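Kandona needs steaming and plating assistants for its bun counter, Monday shifts included. The work is repetitive: load the steaming tray, watch the timer, move the buns to plates, wipe down. 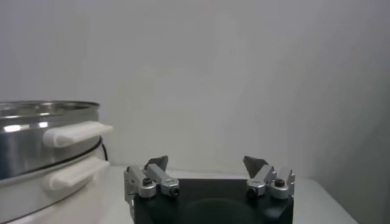

*Two-tier pot, side handles*

You will run 17 batches per shift. Lift the lid away from you and set it on the table. Leave space between buns on the tray, and clear crumbs from the table before the next plate goes down.
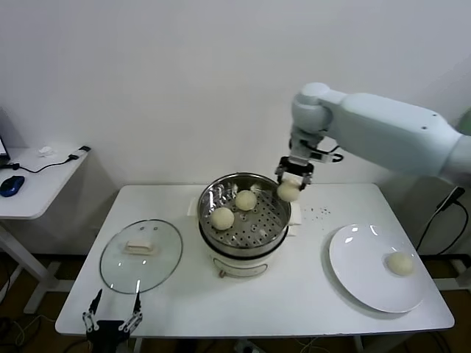 Barnabás Fodor adds that speed comes by the second week and that torn skins cost more time than slow hands.

Applicants should be able to stand for 3 hours and handle hot metal safely.

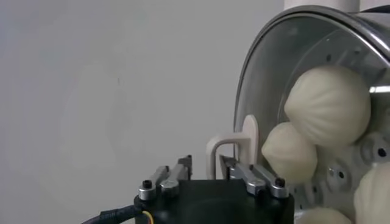
Training is paid and lasts 31 hours. Bring closed shoes. Apply at the Sandholm counter before noon.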